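Kekstead Guest House – April room safety check

Floor 2, rooms at the back. Start 9:40 am.

Smoke alarm – OK. Pressed test, loud. Dust on the cover, wiped.
CO alarm – OK, but the date sticker is worn off. Look up in the Garodico order.
Door closer – FAIL. Slams. Needs a quarter turn, did not have the right driver.
Escape map on door – OK. Old phone number on it still!! Reprint.
Window limiter – OK both sides.

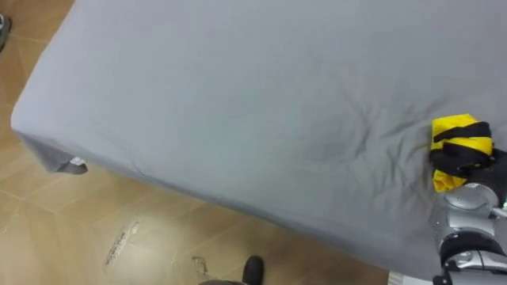 Outlets – one loose by the desk, taped off. Electrician to see before next booking.
Space heater – label says 600 W, cord fine. Keep 3 ft clear all round, add to guest sheet.
Bedside lamp – bulb was 75 W in a 60 max fitting. Swapped for LED. Check the other rooms for teh same thing.
Hot water at sink – OK, not scalding. Slow to drain.

Hallway and stairs
Emergency light – top landing out. Battery probaly. Wadari sells the packs, order 5.
Handrail – wobbles at bottom bracket. Two new screws, longer ones.
Carpet edge – OK since the strip went down.
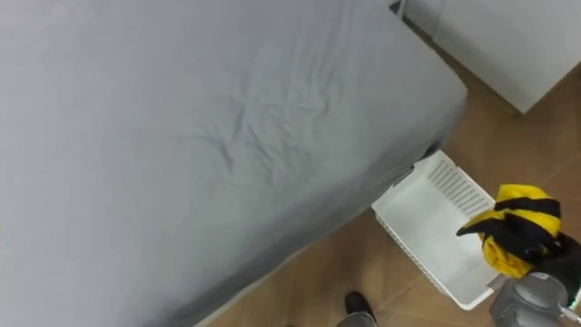 Extinguisher – gauge in green, tag good, pin in. Bracket a bit high, leave it.
Fire door to kitchen – found wedged open AGAIN. Wedge removed. Sign going up.
Electric meter cupboard – paint cans in there, moved to shed.

Open items: door closer, outlet, landing light, handrail. Huamán quote for the lot is $1,736 – too much, asking again. Recheck in May.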